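Wimeck Long Spatula, two months in

I bought this in February to replace a rubber scraper that had split at the neck. The Wimeck is one piece from handle to tip, so there is no joint to trap batter. Stulotby sells it for less than Inura charges for a shorter one.

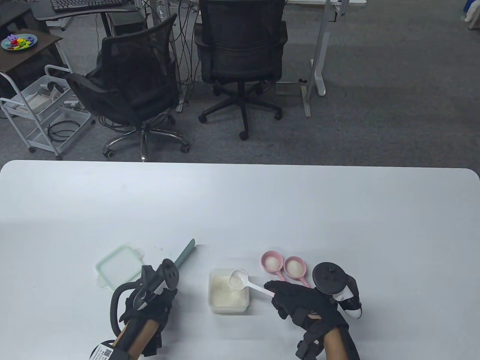 Stulotby Kitchen Desk
Staff reviewer, baking tools

The edge is the best part. It bends enough to follow the curve of a bowl and stays stiff enough to fold a heavy dough. I made banana bread, brownie batter and a double batch of frosting with it, and very little was left behind. It also reaches the bottom of a tall jar.

Heat is the weak point. After 30 minutes resting on the rim of a soup pot, the tip felt soft. It firmed up again, but I would use wood for long simmering. Tomato sauce left a faint orange tint that took two washes to get out.

The handle is flat and a little slick with oily hands. The old Inura had a ridge for the thumb and I miss it.
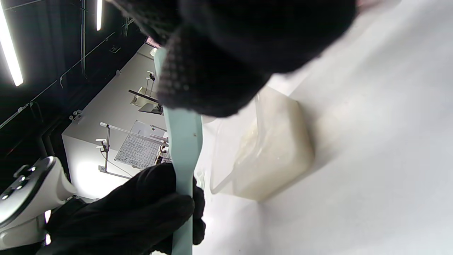
The long mint-green spatula, held by the handle.

It goes in the top rack. Mine is too long for the cutlery basket and has to lie flat. Check your drawer too, as it only fits mine on the diagonal.

Good: one piece, flexible edge, long reach
Bad: stains, slick handle, awkward to store

I would buy it again for baking. For stovetop use, get something else.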